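How to oil a wooden chopping board

Posted 02/06/2021 by Darlene Vachon

A new board needs oil before its first use, and after that about every 3 weeks if you cook most days. The job takes ten minutes of work and a night of waiting. Use food-grade mineral oil from a chemist or kitchen shop. Olive and sunflower oil go sticky and start to smell, so leave those in the cupboard.

What you need

Food-grade mineral oil
Two clean cotton cloths
Fine sandpaper, 600 grit
Washing-up liquid and a soft brush
Coarse salt and half a lemon, if the board smells of onion

Clean it first

Wash both faces with warm water and a little washing-up liquid. Don't leave the board standing in the sink. For onion or garlic smells, scatter the salt over the surface, rub it in with the cut side of the lemon, wait five minutes and rinse.

Stand the board on its edge overnight so air can reach both faces. Oil won't soak into damp wood.

Sand if it feels rough

Run your palm over the surface. If it feels furry, sand lightly in the direction of the grain and wipe off the dust with a barely damp cloth. Let it dry again for an hour. Deep knife cuts need a coarser paper first, and that is a separate job.
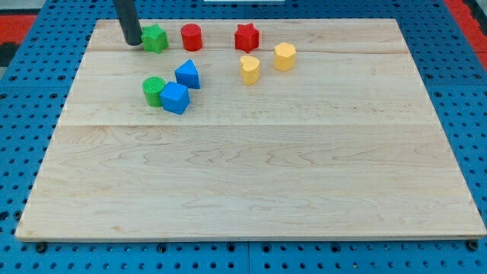
Put on the oil

Pour a small pool of oil in the middle and spread it with a cloth, working along the grain. Cover the face, then the edges, then turn the board over and do the back. End grain drinks the most, so go over the short ends twice. If you oil one face only, the board may warp.

Leave it for at least four hours, or until morning. Wipe off whatever is left with the second cloth. If there are dull patches, give those a second coat.

Drying the cloths

Oily cloths should be laid flat outdoors until dry before they go in the bin. Mineral oil is low risk, but linseed and tung oil cloths can heat up and catch fire when bundled.

When to do it again

Flick a few drops of water on the board. If they bead, it can wait. If they sink in and leave a dark mark, oil it that evening.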